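How to make a barley and leek soup for cold evenings

Updated August 2025

In Tulerbridge, where I live now, the evenings can be cold even in summer, so I cook this soup in every season. It is a simple recipe and it is enough for two persons, with a portion left for the next day.

You need 500 ml of vegetable stock, 2 leeks, one carrot, a handful of pearl barley, a spoon of butter and 8 small mushrooms. I buy the barley at Gittins, but any shop has it.

First wash the barley in cold water until the water is clear. Cut the leeks along their length and rinse well between the leaves, there is always sand inside. Slice them thin. The carrot should be in small cubes.

Melt the butter in a heavy pot on low heat and put in the leeks. Stir them for 13 minutes. They must become soft but stay pale, so please do not hurry this step. 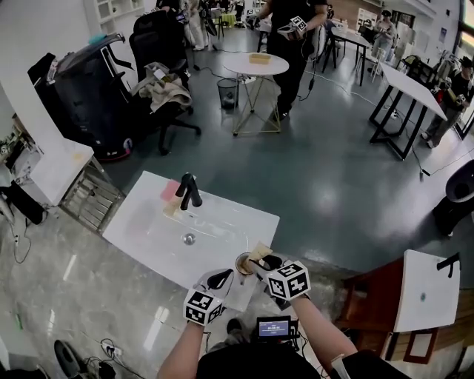 A small brown cup and a folded napkin by the sink.

Now add the carrot, the mushrooms and the barley, and pour the stock over. Bring it to the boil, then cover the pot and let it cook gently until the barley is tender. If it becomes too thick, add a little hot water.

Taste before you put salt, as some stocks are already very salty. At the end I like to add black pepper and a little grated Drollby cheese, but a hard cheese of another kind is also good.

The soup keeps well in the fridge overnight. The barley will drink most of the liquid, so add more stock when you warm it.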